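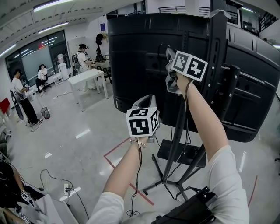
Lonent is a method for recording manipulation demonstrations with hand-held grippers, without a robot present. It was described by Adwoa Quansah and Akua Asamoah in a report dated May 12, 2019. The operator holds one gripper in each hand, and a cube printed with square fiducial markers is fixed to the top of each. The pose of a gripper is estimated from whichever cube faces are in view.

Method

Each cube face carries a different pattern, so a single visible face is enough to identify the cube and give its position and orientation. When two faces are visible, their corners are solved together, which reduces the sudden flips in orientation common with a single flat marker. Gaps shorter than 200 milliseconds are filled by interpolation. Longer gaps end the segment. The recorded paths are then converted to joint commands for a two-armed robot by the Mokance solver, and paths outside the reach of either arm are discarded.

Results

The first data set, Ginting, contains 2,688 demonstrations of 53 tasks. A policy trained on it completed 68 per cent of trials on tasks seen in training. Most failures occurred at the moment of grasping, where small errors in the offset between cube and fingertips matter most. Recalibrating this offset before each session was added to the procedure in September.

Limitations

Tracking is lost when a forearm or large object hides the cube. Grip force is not recorded. A later variant, Plistar, adds inertial sensing to cover longer gaps.

Contact the editors | Text © the contributors | Back to top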